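4. Leadership Rules and the Timing of Internal Challenges

4.1 Threshold rules

The two parties compared in this section elect their council group leaders under different rules. In Bramwell, a confidence vote is held when 15 percent of group members submit a written request to the group secretary. In Pitdale, the same vote requires a motion at the annual meeting in June, seconded by a member from a different ward. Both rules were adopted before the period studied, and neither was changed while a challenge was under way.

Earlier work on party leadership treats the threshold as the main barrier to a challenge. Kershaw's coding scheme, which we adopt with small changes, separates the threshold from two other features of the rules: the secrecy of the request and the length of the protected period after a failed vote. Secrecy matters in Bramwell, where the secretary does not disclose how many requests are on file. A member who submits one cannot know whether it is the first or the last one needed. In Pitdale the motion and its seconder are printed on the agenda, so the first movers are known to the leader before the meeting opens.

4.2 Data

The Modedley Archive of Local Party Records holds 1,289 documents for the two groups, consisting of minutes, circulars, standing orders, and letters between officers. Liam Parsons and Denise Kershaw coded the full set independently and settled disagreements by discussion. A document was marked as relevant if it referred to the removal, replacement, or confirmation of a leader. Under this rule, 115 documents were retained. Routine notices of meetings were excluded unless they carried a motion on the leadership.

Text search and tagging were done in Kosex, with the tag list fixed before coding began. One tag, "informal soundings," was later split in 2, as it had been applied both to private conversations between members and to approaches made by officers on behalf of the leader. Documents already tagged were recoded under the new scheme. All results below use the recoded version.

We also held interviews with former group members. These are used only to establish the order of events where the minutes are silent, and no claim about motive rests on an interview alone.

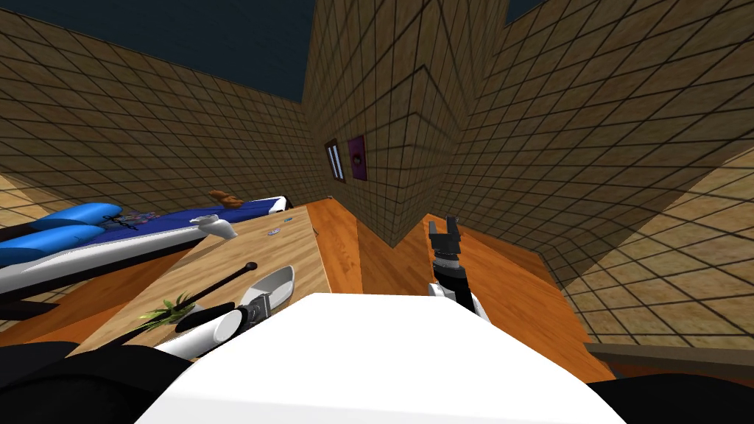 Figure 3

Does a failed vote protect a leader from a second challenge? It does so only for as long as the rules forbid another vote, and in Bramwell members began to discuss changing those rules within weeks of the result.

4.3 After a failed vote

The Bramwell leader survived the confidence vote with the support of 62 percent of the group. Under the standing orders, no further vote could be held for 12 months. The minutes of the next three meetings record no open criticism. The correspondence gives a different account. Members who had voted against the leader wrote to the rules subcommittee asking whether the protected period could be shortened by simple majority, and the subcommittee replied that it could, provided that notice was given one full meeting in advance.

No such notice was given. The letters suggest two reasons. First, several dissenters held committee chairs and expected to lose them if the attempt failed. Second, the group was divided over the successor — a problem that a confidence vote leaves open, as members are asked only whether the current leader should stay. Once the question became one of replacement, the dissenters no longer formed a single bloc.

The Pitdale case followed another path. The motion was withdrawn on the evening of the annual meeting, after its seconder was offered a place on the group executive. As no vote took place, the protected period never started, and the leader remained formally open to challenge at the following annual meeting. In practice the sponsors of the motion had been identified, and none of them put their name to another.

4.4 Competing pressures

These findings bear on the view that a narrow win weakens a leader more than the rules protect them. In Bramwell the size of the dissent was made public by the count, and officers cited it in letters for the rest of the leader's term. In Pitdale no figure existed, and claims about the strength of the opposition varied widely from one letter to the next. We therefore treat publication of the result as a separate variable in Section 5, coded as present for Bramwell and absent for Pitdale.

A limit of the comparison should be noted. The Bramwell group was in control of its council throughout, while the Pitdale group was in opposition until the final year covered by the records. Control of the council brings paid posts, which the leader may assign or withhold. The effect of the threshold rule cannot be fully separated from this difference with two cases.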